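Running the hand-held gripper station at an open day

Revised 13 Jul 2020. Applies to the Otar paired grippers, left and right.

These are the working notes for the bed station, written after the February open day at Rathjen. The station lets a visitor take a gripper in each hand and handle a piece of cloth on a made-up bed, while the Rimus logger stores what the grippers and the head camera record. It needs one operator, and one visitor at a time.

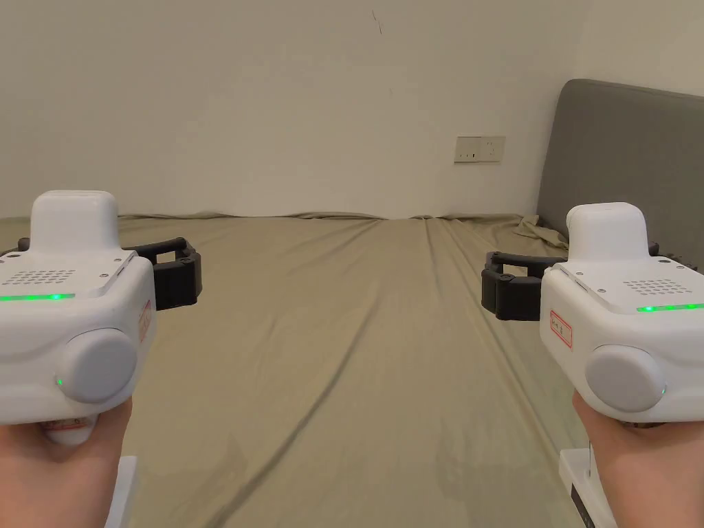
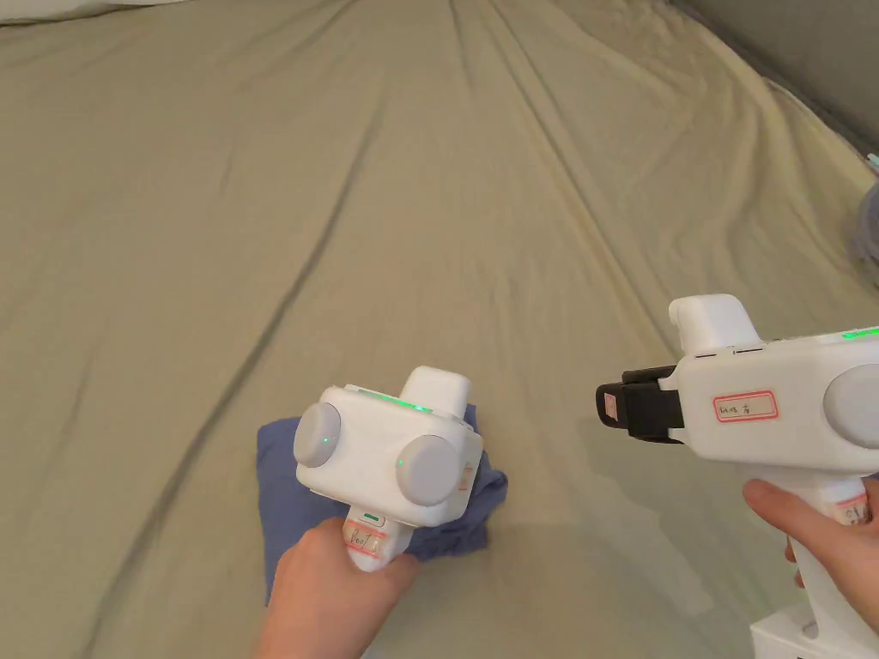
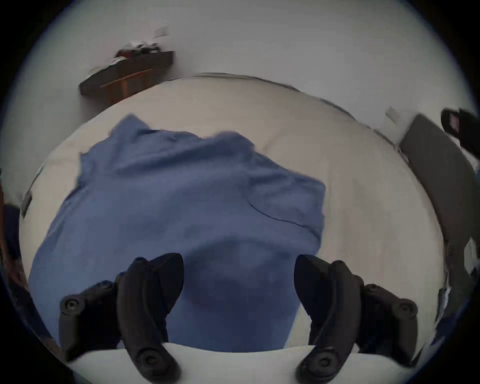

Bed station. First two: head view, a gripper in each hand. Third: view from a gripper's own camera, with the blue cloth between the fingers and the far side of the bed.

1. Preparing the bed

Use a plain sheet in one colour. Pull it over the whole surface but do not iron it or tuck it tight. Creases do no harm, and a sheet stretched flat tends to lift with the cloth. Clear everything off the working area before the first run. Items stored beside the bed may stay there if the visitor cannot knock them with an elbow.

Keep to one cloth per run. A blue one is easy to pick out against a pale or olive sheet.

2. Starting up

Switch on the left gripper, then the right. Wait for the green strip on each to stay lit. If one strip goes out, switch both off and begin again, as the two clocks are only matched at start-up.

Open a new session in Rimus and enter the station name. At Rathjen the first session was number 252. Check that all the camera views are live before handing anything over.

3. Handing over

Pass the grippers across by the body so that the visitor can take hold of the handles from below. Check the side labels. Swapped grippers are the most common fault of the day, and a swapped run cannot be repaired later.

Ask the visitor to hold both grippers above the bed, well apart, with nothing between the fingers. Start recording from this position. The software uses it as the zero point and needs 2 seconds of stillness.

4. The task

Drop the cloth near the middle of the bed in a loose heap. The visitor should:

bring one gripper over the cloth and lower it until the fingertips meet the fabric
close on a single fold, well in from the hem
lift slowly, and bring the second gripper to a free corner
draw the two apart, lay the cloth down and open both grippers

Visitors usually look at their hands. Tell them to look at the cloth, as the head camera follows the face. Stop any run that passes 59 seconds.

5. Closing the session

Return both grippers to their bases before stopping the logger. Rimus writes the file when the session is closed, and a session left open is lost at power-off. Copy the day's files to the Flirkum drive and compare the totals. The Rathjen total was 2384 files, counting each camera separately.

Wipe the handles between visitors. Change the sheet at midday.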